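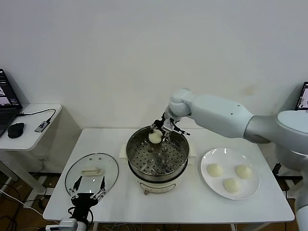

Posted by Efthymia Liapis, 28/12/2019
Vurnum Kitchen Forum > Steaming and boiling > Buns straight on the steel, or paper under them?

Good evening to all. I have read this forum for a long time but I write for the first time, so please excuse me if there is already a thread on this subject. I searched and I found only threads about bamboo.

My question is about steamed buns in an electric steamer with a steel basket. The basket has the floor with many small holes, some larger holes and little raised bumps between them. I put the buns directly on this floor, without paper and without cloth. The plain ones, without filling, made from 60 g of dough each.

The tops come out as I want them, smooth and round. The bottoms are my problem. Sometimes the bun lifts away clean and I can put it on the plate at once. Another time, with the same dough, it holds to the steel and the skin underneath stays behind, and then I spend my evening with a small brush in the holes. I also notice that the bottoms are a little damp, as if the bun was sitting in a puddle, although the water is well below.

What I do now: dough with Dultska white flour, yeast, a little sugar, a spoon of oil. Second rise on a floured board. Then into the basket, lid on, 13 minutes, and I take them out one after the other to a flat plate beside the steamer.

My mother-in-law says paper, always paper. I would prefer to avoid it if it is possible, because the whole advantage of the steel basket for me was that I do not need to cut circles. Who is right?

With thanks,
Efthymia

garba_b
Welcome Efthymia. Your mother-in-law is right, I am afraid. I have a similar pot and I tried everything. Baking paper, one small square for each bun. You do not need to cut circles, squares are fine. The bun sits on it already for the second rise, so you move it to the basket by the paper and never touch the dough with your fingers. This is the bigger advantage, I think, more than the sticking.
Garba Balogun

steamsteam_rafail
I do not agree with Garba about the paper. Paper under the bun closes the holes, and the holes are there so that the steam goes up through the floor and comes to the bottom of the bun. If you close them you get exactly the damp bottom that Efthymia describes. I had it every time with paper. Now I brush the steel with a thin film of oil, also the bumps, and I have no trouble.

Efthymia, do you oil the basket? You write about oil in the dough but not about oil on the metal.

garba_b
Rafail, the paper closes only the holes directly under the bun. The bun itself would close the same holes if the paper was not there! There is no difference in how many are free.

steamsteam_rafail
There is a difference. The bun sits on the bumps and there is a small space under it. The paper gets soft from the steam and hangs down between the bumps, and the water collects in it like in a spoon. Look at your paper the next time, when you pull it off. Mine was always wet on the upper side.

Efthymia Liapis
Thank you both, I did not expect answers so quickly in the holidays.

Rafail, no, I did not oil the basket. I thought that the oil in the dough was enough. I will try it tomorrow with half of the buns and leave the other half as they are, so I have something to compare.

evdokia_k
I come to this from another side. I think it is neither the paper nor the oil, it is the waiting.

When the time is over, switch off and leave the buns in the pot with the lid open only by the width of a finger. Three minutes. Then open completely and wait again a little until the surface of the bun does not shine any more. If you pull the bun off the metal at the first moment, the skin underneath is still like glue. When it has cooled slightly it becomes a real skin and it comes away by itself. I learned this from a neighbour in Cirkdale, where we lived before, and she never used any paper. She used cabbage leaves for the filled ones, but that was for the taste.

Also this helps against the wrinkled tops, if anybody has them.

fotis.spanos
Evdokia, I have the wrinkled tops. Always. I thought it was too much yeast. Do you also do the three minutes in summer? In August my kitchen is so warm that the buns rise over each other before the water even boils.

evdokia_k
Yes Fotis, the resting is the same in every season. But in August make the second rise shorter, and use cold water in the dough. If they have risen too much, they fall together when the lid comes off and no resting can save them. Press one lightly with the finger. If the mark comes back slowly, they go in. If it does not come back at all, you have waited too long.

garba_b
I agree with the resting. I still use paper.

fotis.spanos
One more thing that I want to add for Efthymia, about the water from the lid. With a steel basket and a flat lid the drops fall from above and run down the side of the bun and stay under it. So the puddle perhaps does not come from below. I tie a thin cotton cloth around the lid, with the corners knotted on top so that they cannot hang near the heating part. It looks ugly but the drops are gone.

And do not put the buns too near to the wall of the basket. On the inside of the steel the water runs down all the time, and the bun that touches it drinks from it. I see in the photo that one is quite near the rim on the left.

Efthymia Liapis
Fotis, this is very interesting. It is true that the damp ones are often those which were at the side. I always began to fill the basket from the side and left the middle for the end, I do not know why. Probably from baking biscuits, where one begins in the corner.

steamsteam_rafail
The cloth is a good idea but please be careful with the electric ones. My manual (it is a Nepia pot, the book is very thick for such a simple machine, the part on lids comes only on page 78) says that nothing may cover the steam hole in the lid. I had the cloth over it once and the water was pushed out between the pot and the basket, all over the table. Since then I leave the hole free and fold the cloth around it.

fotis.spanos
Correct, I should have written this. My lid has the hole at the side, in the handle, so I never had to think about it.

garba_b
Can we return to the cleaning for a moment? Everybody who is against paper should say also how long they need to clean the floor of the basket. The small holes are the worst. Dough which has dried in there is like cement. With paper I rinse the basket under the tap and I am finished.

steamsteam_rafail
I put the basket in warm water directly when the last bun is out and we eat first. After the meal it wipes off with a sponge. No brush.

evdokia_k
Warm water, yes, but not very hot, or what is left of the dough cooks on a second time. A soft toothbrush from below, not from above. You push the piece back the way it came.

Efthymia Liapis
I promised to compare, so now I report. It took me longer than I said, there were guests.

I made two rounds with the same dough. In the first round half of the buns stood on oiled steel and half on dry steel, and I took them all out immediately. The oiled ones came away better, but one of them still left some skin behind. The dry ones were as always, two good and the others not.

In the second round I did the same, but I rested them as Evdokia says, first with the lid a little open and then fully open. All came away. The dry ones also! I had to turn one of them slightly with the spatula, but nothing stayed in the holes. I kept them away from the wall of the basket and the bottoms were much drier, a little marked by the bumps, which my daughter likes. She says they have feet.

I have not tried the cloth yet, as my lid has two small holes near the edge and I am afraid to flood the table like Rafail.

So for me it is the resting first, then the oil. The paper I will keep for when I make the sweet ones with filling, because there I had once a leak and the sugar went everywhere. My mother-in-law has been informed and she does not accept the result.

garba_b
I do not accept it also :) Try one time with the squares and the resting together, and then we speak again. But I am glad that it works.

evdokia_k
Very good, Efthymia. Next time leave them on the plate with space between them until they are not warm any more, and do not put one on top of another. They stick to each other worse than to the steel.

fotis.spanos
I did the three minutes yesterday evening. The tops are smooth — for the first time in my life, I think. Only the one in the middle has still a small wrinkle, and there a drop had fallen on it, I saw it when I opened. Evdokia, how long do yours keep in the freezer? I have made far too many.

evdokia_k
Up to a month, in a closed bag. Steam them again from frozen, do not let them thaw before. And rest them again at the end, also the second time.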